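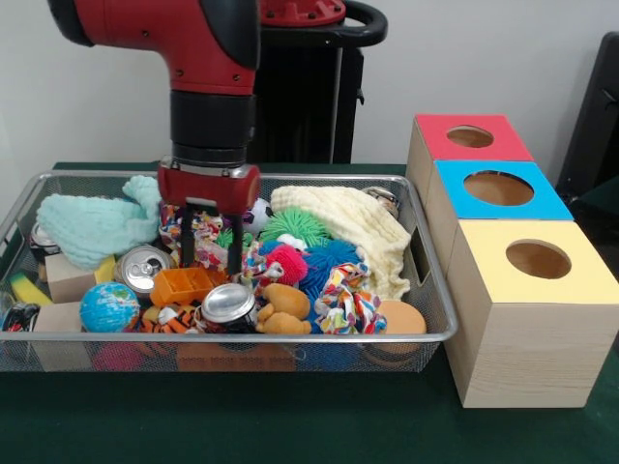 Plustunum Mixed-Bin Pick Kit
Part no. 3217

The Plustunum kit is a bench setup for testing and training pick-and-place on mixed, mostly soft objects. It supplies the objects, the source containers and the target boxes. It does not include an arm, a gripper or a computer. Any arm with a two-finger gripper and enough reach to cover both the basket and the boxes can be used.

The kit is made by Proka and sold through Galindo. Orders placed before noon ship the same day. Spares are listed at the bottom of this page.

What the kit is for

Most bench sets use rigid parts with known shapes. A gripper program that does well on those often fails on cloth, on long rubber spines and on anything that rolls when touched. The Plustunum set puts these together in one pile. Objects overlap, cloths cover part of the load, and cans lie at any angle.

Typical uses:

Grasp selection in a crowded container
Transfer of a named object into a box of a named color
Regrasp and recovery after a dropped object
Operator practice with a hand-guided or remotely driven arm

Contents

Object set: spiky rubber balls in several colors, knotted fabric rope toys, small sports and globe balls, plush animals, knitted cloths, wooden blocks, sponges, empty drink cans, and an orange plastic tray with compartments.
Wire basket: metal mesh, rolled rim, handle cutout at the short end.
Gray bin: plastic, solid walls.
Target boxes: three, wood, with a round opening in the top. Tops are red, blue and yellow.

Choosing the container

The basket and the bin hold the same load and can be swapped during a session. The mesh lets a side camera pick up objects near the bottom of the pile, at the cost of thin bright wires that some depth sensors read badly. The bin has plain walls and gives cleaner depth data, with no view from the side. Proka suggests starting in the bin and moving to the basket once the overhead view is working.

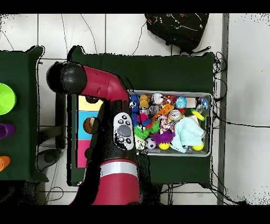 Gray bin loaded with mixed toys and a light blue towel, a color panel alongside.

Layout

Place the container flat on the table with the long side facing the operator. Set the boxes at one short end in a staggered row. Leave room for the wrist to turn above the nearest box. A matte tabletop in a single dark color is recommended.

The openings are round and the same program should be checked on all three boxes. Rigid objects need to be lined up with the opening. Soft ones can be pushed through, but loose ends tend to stay outside. Decide before the run whether a partly inserted object counts as placed, and log it the same way every time.

Gripper notes

Narrow fingers work better than wide ones in a full basket. Set the closing force low for the cans. An empty can dents easily, and a dented can is harder to pick the next time. Dented cans may be left in the set if the log says so.

Cloths should be picked from a raised fold. A grasp on a flat area near the rim can catch the mesh. If the basket lifts with the cloth, stop and open the fingers by hand.

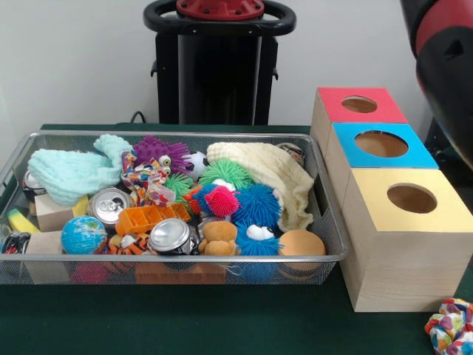 Crisóforo Cortés writes that the cloths were the slow part for his team: with both in the load, his 500-pick run took twice as long as the same run without them, and he would like to see them sold as a separate pack so that new users can add them later.

The cloths can be left out at any stage. Proka rates the set at three levels: no cloths, one cloth, all cloths. Results from different levels should not be averaged.

Wear and cleaning

The rubber balls are rated for 1000 grasps each. Replace a ball when spines begin to tear at the base. Rope toys fray with use and this does not affect the rating. Wash cloths and plush at low heat and let them dry fully before reloading. Wipe the boxes with a damp cloth only.
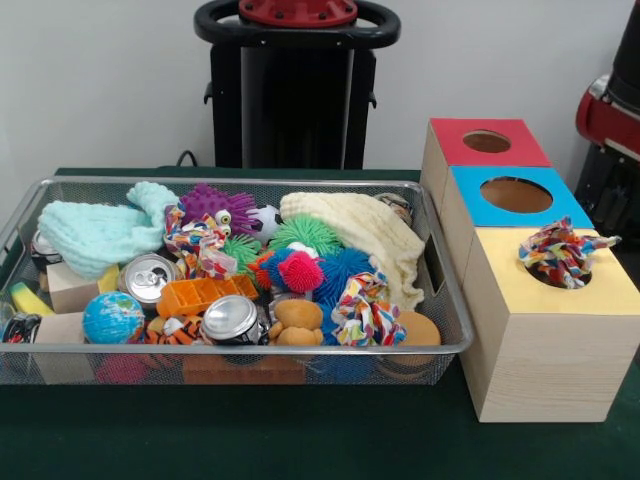
Yellow box with a rope toy in the opening, loose ends outside.

Reset

Empty the boxes into the container, turn the load over by hand, and lay the cloths on last. Do not sort the objects. The optional Jandanell reset card gives a random order for reloading and is useful when two sites compare results.

Warranty and spares

90 days on the basket, bin and boxes. The object set is treated as a wear item and is not covered.

Spares: ball pack, rope pack, cloth pack, plush pack, box top (state color), Jandanell card.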